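Hotine @hotine_surfaces
2022-07-24

1/ Thread on refinishing a white work table, matte topcoat, and why I put a drinking glass on it before I sign it off. Long. Mute if you don't care about sheen.

2/ Background: the top came to me glossy. Ravindran D'Souza wanted it matte. His complaint was glare from the ceiling lights, which on a gloss white top is a fair complaint. You end up looking at the lamps and not at what you put down.

3/ There are two ways to get there. Replace the top, or abrade and recoat. The top was flat and sound, so abrade and recoat.

4/ Flatness check first. Straightedge across the long axis, the short axis and both diagonals, with a torch behind it. If light shows under the edge, fix that before touching the finish. A matte coat hides small dips from the eye. A glass or a set square will still find them.

5/ Cleaning. Degreaser, then plain water, then a dry cloth, then leave it overnight. Most of the adhesion failures I get called out to look at are cleaning failures. Hand cream and silicone polish are the usual suspects. You won't see either one until the coating crawls away from it.

6/ Abrading. I used a soft interface pad and kept the sander moving. The aim is an even scratch pattern over the whole surface with no shiny spots left. Shiny spots are low spots the paper skipped. Do those by hand.

7/ Edges: go lightly. It's very easy to cut through at an edge, and then you're spot priming and it will show. Two passes by hand, no machine.

8/ Vacuum, tack cloth, then look along the surface at a low angle with the torch again. Repeat until you're bored.

9/ The primer was Ollport white, one coat, rolled. Short nap roller, 9 inch. I don't spray indoors on site work. Masking a whole room takes longer than rolling a table.

10/ Denib between coats. That just means knocking off the dust specks once it's hard enough to sand to powder. If it rolls up under the paper like eraser crumbs, it's too soft. Go and do something else.

11/ Now the topcoat. Matte finishes get their look from flatting agent, which is fine powder suspended in the can. It sinks. If you don't stir it up from the bottom, the first half of the can goes on shinier than the second half.

12/ Stir. Don't shake. Shaking puts bubbles in, and in a matte coat they dry as pinholes that pick up every bit of dirt afterward.

13/ If the job needs more than one can, pour them all into one bucket and mix. Same product, same batch number, do it anyway.

14/ Application: load the roller, lay off in one direction, keep a wet edge, and do not go back. Going back is the single most common fault in matte work. You re-roll a patch that has started to set and it dries as a visible oval or stripe at a different sheen. People call this flashing.

15/ I put on two coats. Left the second one alone for 5 days before anything was allowed on it. The can says less. The can assumes a warm room.

16/ Bernd Thiele asked why I don't use a gloss meter. I have one. It reads a small spot and gives you a number for that spot. It's good for settling an argument over which sheen was ordered. It's poor at finding an uneven patch in the middle of a large white top, where your eye does better if you give it something to compare against.

17/ Which brings me to the glass. Clear, plain, straight sided. No pattern and no color in it. Set it on the table under the lighting the table will normally be used in, then look at three things.

18/ One: the shadow. On an even matte surface under soft light you want a weak gray shadow with a gradual edge. If it turns crisp or you get a second bright patch beside it, there's a hard light source somewhere, and that's a lighting problem. No coating will sort that out.

19/ Two: reflections. The glass will glint. The table shouldn't. If you can see a clean mirror image of the base of the glass in the tabletop, the sheen is too high.

20/ Three: the area to either side of the glass. Move your head slowly. Marks in a matte white finish come and go with the angle, and a bright object nearby makes the faint ones easier to pick out.

21/ Result:

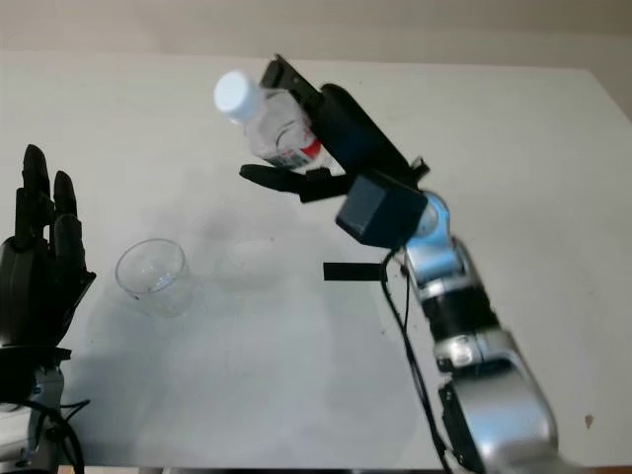 Clear glass on the matte white top. Soft gray shadow behind and below it, faint pale oval on the table to the right.

22/ The shadow is what I was after. The glints are on the rim and sides of the glass. The top shades off in a faint gray, with no hard edges anywhere in it.

23/ The oval is the thing to look at. It's barely there, and you could scroll past it. One view can't tell you what it is. Candidates, in the order I'd check them:

24/ a) Residue. Wipe with a damp cloth, dry, look again. If it goes, it was on the surface and you're done.

25/ b) Light. Glass can throw a pale patch onto the surface near it. Take the glass away and see whether the oval goes with it. Costs nothing.

26/ c) Burnishing. Matte coatings polish up if you rub them or drag things across them. The flatting agent near the surface gets flattened and the patch turns shinier. Look at it from low down: if it goes bright at a low angle and disappears from overhead, suspect this.

27/ d) Flashing, see post 14. The shape argues against it a little. Flashing usually follows the direction of the roller.

28/ Only (d) needs a roller. For (c), leave it alone. A single burnished patch on a work table will have company soon enough, and spot recoating a matte white is a reliable way of making a faint mark into an obvious one.

29/ If it is (d) and the customer minds, recoat the full top, edge to edge. There's no such thing as an invisible patch repair in matte white. I've tried. The Nornside job was a lesson in this and I recoated that one twice in February at my own expense.

30/ Question I get a lot: why not satin? It's easier to clean and doesn't burnish as readily. For a kitchen I'd say satin every time. For a table where you need to see small or transparent things clearly under overhead lights, matte.

31/ Second question: wall color. The wall behind this one is a pale beige and I'd leave it. A strong wall color bounces onto a white top and you'll see it as a tint along the far edge. Beige against white gives you enough contrast to see where the table stops.

32/ Care notes I leave with every matte top. Damp microfiber, mild soap, straight strokes, light pressure. No melamine sponges, which are abrasive and will burnish the finish in one go. No spray polish. Lift things, don't slide them.

33/ Felt pads under anything heavy that lives on it. Check the pads now and then. A pad with grit in it is sandpaper.

34/ Cost, for those asking: materials for a top this size were 80, excluding the roller and paper, which I had. A new top was quoted at 1,000 with delivery. My time sits somewhere between those and I'm not going to post it.

35/ Someone will ask about Hagedorn matte in place of the one I used. I've used it on shelving. Levels well, takes longer to harden. I haven't put it on a work table and can't tell you how it wears.

36/ Edit to post 15: the 5 days is for light use. Don't leave cups standing on it overnight or tape anything down for a good while after that. Tape is worse than cups.

37/ Replies are open for sheen questions. I don't do epoxy, please stop asking about epoxy.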